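Posau Quilt Wash, fragrance-free concentrate
From Kisex, mixed and bottled in Drisville

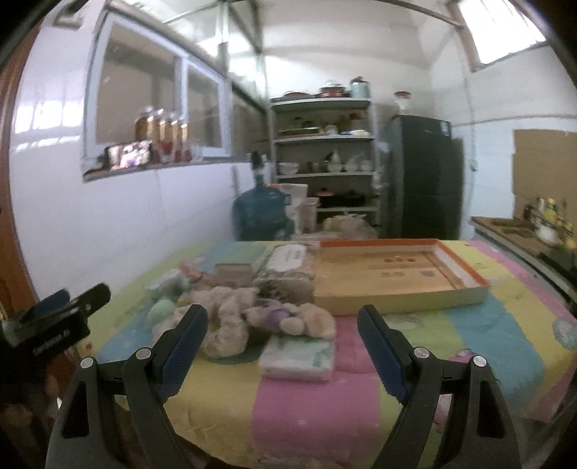
Dong-hyun Yook wrote to us in April that the striped quilt on his daughter's bed had gone through two winters of Posau and still felt soft at the binding, and could we please bring back the bigger bottle. We could, and we did!

Posau is a liquid wash for quilts, comforters and other bulky bedding. It started out as a small-batch soap for people who sew their own quilts (printed cottons, cotton batting, lots of hand stitching) and it has grown into the thing we reach for on every laundry day. It's low foam, so it rinses out of thick layers without a second cycle, and it has no perfume or brightener in it. If you've ever pulled a comforter out of the machine and found a slick patch in the middle, you'll know why we got so stubborn about the rinsing.

How to use it

Front loaders: 6 ml in the drawer for a twin quilt, double that for a queen. Cool water, gentle cycle, medium spin.

Top loaders without an agitator: same amount, added once the drum has filled. Spread the quilt evenly around the tub.

By hand: fill the bathtub to a few inches, stir in a capful, lay the quilt in folded like an accordion and press it down with flat hands. Leave it for twenty minutes, drain, and press again with clean water. Please don't lift it by one corner, wet batting is heavy and old seams give way fast.

Stripes and prints with strong pinks or reds should be tested first. Dab a little diluted wash on the back, blot with a white cloth and look for color. If the cloth picks anything up, wash that quilt alone and cold.

Drying

Low heat, and take it out to shake and refold every half hour or so. A rack or two parallel clotheslines works beautifully if you have the weather for it. We love a line-dried quilt. It comes in a bit stiff and then relaxes the first night.

Sizes

Bottle, 300 ml, with measuring cap
Refill pouch, 2 liters

Not for silk, wool batting or down. For wool we make Ra, a separate wash with its own page.

Batch 53 is on the shelf now. It pours a little thicker than the last one, so give the cap a rinse under the tap after measuring.

Page updated 10 Aug 2024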